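Rose-pattern wrapping

Rose-pattern wrapping is a type of decorative covering used for gift boxes and small parcels. It has a light ground, most often white or cream, printed with roses, leaves and stems in a repeat. The pattern is sold both as paper and as cloth, and the two are folded in much the same way.

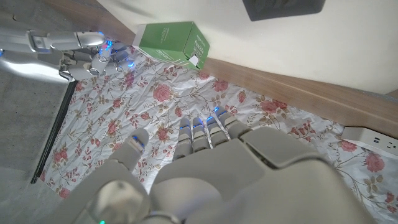
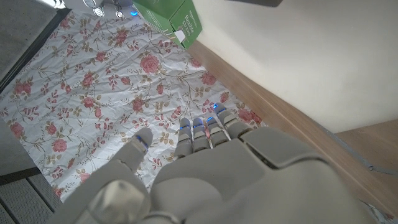

White floral wrapping with pink roses, and a green cardboard box.

Pattern

Most rose wraps use a scattered layout, in which the blossoms face different ways and the gaps are filled with sprigs and buds. A scattered layout has no clear top or bottom, so a box can be set down on the sheet in any direction. Striped and bordered layouts need more planning, as the lines have to meet at the seam.

The length after which the design starts over is called the repeat. Short repeats are easier to match where two edges overlap. Long repeats look less mechanical on a large box but waste more material when cut.

The printer Stonora listed a white rose design as number 382 in its first pattern book. A later version, number 632, had smaller flowers and was meant for boxes under a foot long. Both were drawn by Phyllis Hartley, who also made floral shelf liners for the same firm.

Materials

Paper takes a sharp fold and holds it, but it also keeps every crease it picks up in handling. Thin stock wrinkles easily and may tear at the corners of a heavy box. Crumpled sheets can be smoothed by hand or pressed face down with a cool iron under a dish towel.

Cloth wraps are hemmed or pinked at the edge and closed with a knot, a pin or a ribbon. They can be used again. Cotton is the usual choice, and slippery fabrics are harder to keep tight against a box.

Wrapping a box

The sheet is laid printed side down and the box is placed on it. For a straight wrap, the sheet should go around the box once with an inch or two of overlap, and each end should reach a little past the middle of the box's side. The long edges are brought up first. The ends are then pushed in to form flaps and folded over.

In a diagonal wrap, the box is turned so that its corners point toward the sides of the sheet. The four corners of the sheet are brought up over it in turn. This method uses less tape and suits flat boxes. Panagiotis Pappas described it in a booklet for the Prirnbridge stationery shop Tzanetos, where it was taught at the counter each September.

A dark or strongly colored box can show through thin white paper. Common remedies are a second sheet or a plain tissue lining.

See also

Gift box
Shelf liner
Tissue paper
Furoshiki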